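The Arm Is the Cheap Part

By Florencio Arrieta

Print this story | E-mail this story

Every February the hotel-and-laundry people I write for send in their equipment requests, and every February one of them has discovered robots. This year it was Vuvavico, which manages serviced apartments and spends a shocking share of its payroll on picking up clothes and putting them somewhere else. The request was a single line: "Robot, 1." I have seen people put more thought into a toaster.

A line like that survives until someone asks what the robot will stand on. Then come the table, the power, the network drop, and the cables, which multiply in the dark like coat hangers. My rule is to draw up the floor plan before the purchase order. If you can't say where a person will walk to get to the nightstand, you aren't ready to talk to a vendor.
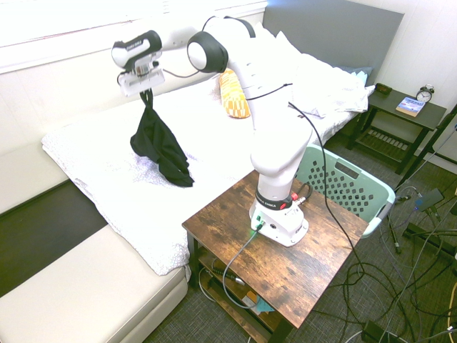 A Franka Emika arm holds a black garment over the bed. Budget for the cables, too.

Vuvavico's first draft gave 44 percent of the money to hardware and 7 percent to everything with a plug or a wheel on it. The rest was labeled "integration," a word that means the number will be larger next time. Stollimik, which quoted on the job, wanted 18 weeks and a site visit. Cifuentes wanted 33 weeks and no site visit, and I'll let you guess which of them had a nicer brochure.

I told them to go with the site visit. Homes are full of soft things, and soft things are where estimates go to die. A carton has six sides and keeps them. A shirt has whatever shape it landed in, and each landing is a fresh problem for somebody billing by the hour. 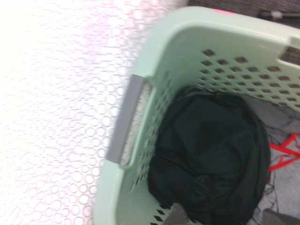

Spare parts and consumables deserve their own page in the plan, and they almost never get one. Trarnau, a small outfit that services arms after the warranty lapses, told me its customers budget lavishly for software and then balk at a second set of fingertips. The same goes for the humble stuff. Take a green plastic basket with a dark garment bunched up in it, gray fabric beside that, and red straps zigzagging across the top. Ask your vendor, in writing, what happens when the fingers close on a strap. Then buy several baskets of the same model, because the day purchasing swaps in a cheaper one with different handles, you'll be paying for integration again.

Vuvavico's second draft ran to four pages and put the robot on page three. I approved of it enormously. The finance office sent it back asking whether the table could be leased.

Contact the editors | Copyright, all rights reserved | Back to top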